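Okay, I finished season two of Barrera last night and I have to talk about it or I'll burst. Spoilers through episode 5, so mute me if you're behind!

First, the funeral episode. Adjoa Dogbe plays Mama Tete as if she's been waiting her whole life for everybody to sit down and listen. She gets one long speech in the church hall, the camera barely moves, and I forgot I had dinner on the stove.

The family business plot could have been so dry (it's a shipping company, there's a LOT of paperwork) but the writers keep turning contracts into family fights. Kobina signing over the Wesside warehouse while his sister is in the next room singing to the baby?? I yelled.

And yes, Kobina Addo is playing a character called Kobina. It took me half of season one to stop finding that confusing.

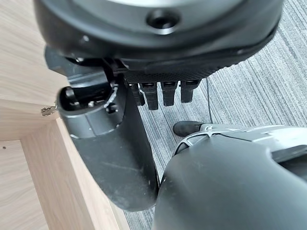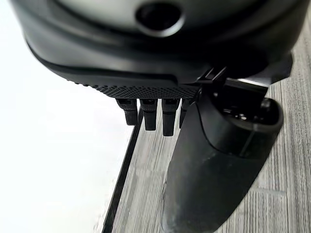 Back to the music, which deserves its own post. Guoqing Tang wrote the score and there's this little five-note piano thing that shows up whenever somebody is about to lie. Once you hear it you can't stop hearing it. It plays under the wedding toast – the WEDDING TOAST – and I still don't know which of them it was meant for.

My one gripe is the Ondunden storyline. Nhyira gets sent up the coast to find the missing partner, she's gone for two whole episodes, and she comes back with a haircut and a bag we never see inside. If that bag isn't opened early in season three I'm going to be a problem.

Nhyira Lamptey is so good in the bus scene, though. She reads the letter, folds it up, asks the woman next to her what time it is. That's all she does and I was a wreck.

Episode 4 runs 122 minutes, by the way. I know, I know. Start it early in the evening, make popcorn, and don't pause during the auction.

My sister thinks the driver is the real father. I think it's the lawyer, and I've gone back to the season one dinner party twice for proof (watch who passes him the salt!).

Season three starts in March. Yaa Akolgo is directing the opener, and she did the boat episode, so I'm already nervous for everyone on board. Send me your driver vs. lawyer theories, I'll be up late.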